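Letting with confidence: a conversation with Dierckx Property Management

2024-01-06

Owners considering the rental market for the first time frequently underestimate the preparation required before a tenancy begins. To assist readers of this bulletin, Sodari spoke in December with the head of residential leasing at Dierckx Property Management, whose office administers 700 dwellings across the Irkero district and the neighbouring suburb of Skavmont.

The interview opened with the matter of rent. "Owners arrive with a figure in mind, and it is usually the figure a neighbour obtained," the head of leasing said. "We ask them to set that aside until the property has been inspected and compared with recent lettings in the same streets." A detached house in Skavmont with off-street parking, she noted, will attract a different class of enquiry from a unit of similar floor area near the Irkero shops, and should be advertised accordingly.

Asked about vacancy, she advised owners to allow 14 days between tenancies. The interval permits cleaning, minor repairs and a full condition report. "Where an owner insists on a same-day changeover, the report is rushed, and a rushed report is of little use to either party when the bond is to be returned."

The firm's condition reports are completed room by room and signed by the tenant within 7 days of taking possession. Items commonly omitted by owners who manage their own properties include window locks, the inside of the oven, garden taps and the state of the fences. Dierckx also records meter readings and the number of keys issued, including those to the garage and letterbox.

On the question of furnished letting, the head of leasing was cautious. Furnished homes suit short postings and relocating families, but the inventory must be kept current. "Linen, blankets and small appliances wear out. The owner needs to decide at the outset who replaces them, and the agreement needs to say so."
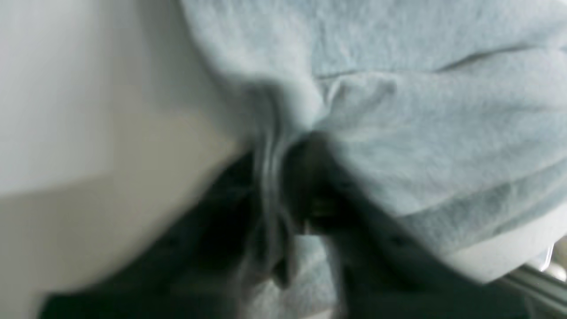
One Irkero landlord remarked in response that the inventory had given her far less trouble than the garden, and that she now includes fortnightly lawn mowing in the rent. The head of leasing agreed that this arrangement has merit on larger blocks, provided the agreement states which tasks remain with the tenant, such as watering and the removal of leaves from the drains.

Discussion then turned to maintenance. Dierckx asks each owner to authorise routine repairs up to $2,000 without prior approval, so that a failed hot water system or a leaking roof can be attended to promptly. Larger works are quoted and referred to the owner in writing.

"We would prefer to explain an invoice than to explain a delay," she said. "Most owners accept the limit once they have read the schedule attached to it."

Owners seeking an appraisal may contact the Skavmont office during business hours. Copies of the current fee schedule and the standard management agreement are available at the front counter.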